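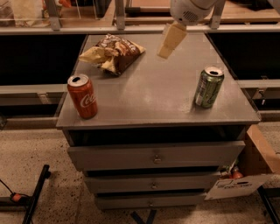
3 min read

Burutico Sky List – message archive
Date: January 4, 2024
Subject: Re: Is the Quadrantid shower worth getting out of bed for?

> Hi all, fairly new to the list. I've done the Perseids every summer since I
> was a kid but never a winter shower. I keep reading that the Quadrantids
> have a very short peak and that you can miss the whole thing by going out
> at the wrong time. Add a half moon and freezing weather and I'm wondering
> if I should just sleep. Does anyone here bother with them? And if you do,
> what do you look at? I live near Vultbridge, so there's some glow to the
> south but the north is decent.

Oh, please bother with them! I got in a few hours ago, I've had a nap and a very hot shower, and I'm typing this with the fingers that work.

You're right about the short peak. The strong part only lasts a few hours, so if it lands in your daylight you're left with the thin ends of it. This year it was meant to fall in the early morning for the eastern half of the country, and that's when the radiant is climbing anyway, so it was a good year to try even with the moon up.

I went to the Brernar overlook. It's only 258 feet above the river, so don't picture a mountain, but the ridge behind it blocks the worst of the Vultbridge lights and the whole northeast is open right down to the tree line. I set up on the grass past the second gate and was lying back by 2 in the morning. The first half hour was so quiet that I started writing a grumpy email to this list in my head. Then one came right up through the bowl of the Dipper, bluish and fast, and I said something out loud that I won't repeat here.

I stayed 4 hours in all, with breaks to stamp up and down the lane. My best single hour gave me 25 meteors that I'm sure were Quadrantids, plus a few strays that came from the wrong part of the sky and went in the other column. I know people under darker skies will have done much better. I don't care, it was wonderful. The bright ones were worth the whole trip, and two of them left trains that hung there long enough for me to look away and look back.

As for where to look, I'd say not straight at the radiant. It sits off the end of the Dipper's handle, up toward the head of Draco, in a patch with no bright stars to help you. The meteors you see close to it are short little things. Look off to one side and fairly high and you get the long streaks. Put the moon behind you, or behind a tree or a shed if you've got one. I turned my chair so the moon was over my right shoulder and pulled my hood across, and that helped more than I expected.

About the chair: it's the Jang recliner that a few of you talked me into last April, and I take back everything I said about the price. It goes almost flat and it keeps you off the ground, and the ground is what gets you in January. Put a foam mat on top of it as well, though, or the cold comes straight up through the fabric. Wool socks, then bigger wool socks, then boots you can still wiggle your toes in.

Food is a matter of taste. Everybody on this list swears by soup, and I'm sure it's very wholesome, but I'm a soda and salty snacks person at that hour and I always will be. Just open any crinkly bag before you settle down if you're watching with other people!

For notes I use a pencil and a clipboard and write without looking – one line per meteor, a Q or an S, and a rough brightness. The page looks terrible in the morning but I can nearly always read it. Some people talk into a recorder, and that's probably the better way if your hands get cold. Note the time you start and stop each session, and take your breaks out of the total, or your hourly numbers won't mean much. Jot down the faintest star you can see too.

If you missed last night I wouldn't go out tonight expecting much, as the numbers drop off fast. But the Lyrids come along in April and they're a much kinder shower to start on if you want one outside of summer. I'll be up at Brernar again for those, clouds willing, and there's plenty of room on the grass past the gate. Park at the lower pull-in, the upper one ices over and it's a horrible reverse in the dark.

Did anyone else on the list get out? I'd love to hear from somebody farther west – did you still have it going strong before dawn, or had it faded by then?

Clear skies and warm feet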